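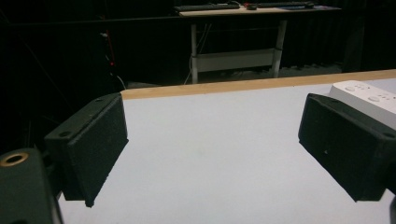 Skoltier is a hand-held gripper kit for collecting demonstrations, and I've been using it to test the claim everyone in my corner keeps repeating: that you can train a grasp policy off hand-held data, no teleop, and get most of the way there. Kit arrived in October. Quick review, because I have a deadline and two people already asked. First thing to know is the fingers. Black blocks, slightly grainy, angled in, with small round holes up near the top edge, and they open wide enough that a game remote lying on a white table looks like an easy job. Easy for me, anyway. The policy had opinions.

What you get: the gripper, spare fingers, a calibration card, a USB stick with the Gustell software on it. No printed manual. There's a PDF, it's fine, page order is a mess. Assembly took me 55 minutes and I'd call that slow. The brass inserts in the mounts are the best hardware decision in the whole thing — I've swapped fingers plenty and nothing has stripped. Compare with my old Lemieux kit, where the screws went straight into plastic and you got maybe three swaps before it started wobbling.

Weight is OK for short sessions. After an hour my wrist complains. Trigger is stiff at first, loosens up.

Now the method, which is what you're really paying for. Gustell records wrist video plus gripper width, recovers the hand trajectory from the video, and hands you something a diffusion policy can train on. The pitch is that the policy only ever sees what the wrist camera sees, so the arm it ends up on matters less. I trained on 9 objects, then ran it on our bench arm using the same finger shape.

Results, short version. Blocky things, good. Cups, good. Long flat things, bad. Out of 10 tries on a remote it got 6, and every one of the misses was the same miss: came down at the wrong angle, one finger landed on top, done.

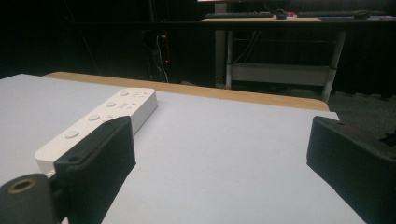

Approach angle is where hand-held data gets you, in my opinion. People correct without thinking about it, so the demos are full of tiny wrist turns that don't line up with anything in the image until very late. Gustell has a filter for this, it smooths the path, and smoothing is exactly wrong here — it erases the turn you wanted to learn. I turned it off. Diagonal placement is the hard case. Take a Wii remote lying diagonally on a pale board, much nearer the left finger than the right, big open stretch of board between the two. The gap has to be recentered over the remote and turned to match it, both, before you close. Demos that did one and then the other trained better for me than demos that did both at once. Small sample, don't quote me.

White on pale was my other worry. Turned out to be less of a problem than expected. I had assumed a white object on a light surface would wreck it and put off those sessions for ages, but the scores on the white tabletop and the gray board came out close enough that I stopped tracking them seperately. Trajectory recovery did get flaky on the plain surfaces when I held the gripper too low. Keep some of the room in view and it settles down.

Things I don't like:

Software crashes if you unplug during export. Lost a whole afternoon.

Width calibration drifts. Redo it every session, the app won't remind you.

Export is Gustell's own format. Converter for Sistitz exists, works, drops the timestamps unless you pass the flag. The flag is not in the PDF.

Spare fingers cost too much for what they are.

Things I do: the inserts, the grip shape, support answers email (same day, both times). Setup between sessions is quick once you know it. And I collected more usable demos in one evening then I used to get in a week of teleop on the old rig.

So would I buy it again. Yes for a small lab, yes if your objects are chunky. If your whole project is thin stuff at odd angles, try to borrow one first and train something small before spending. Four stars. Would be higher with a fixed converter, and I'll redo the remote test when the next Gustell update is out.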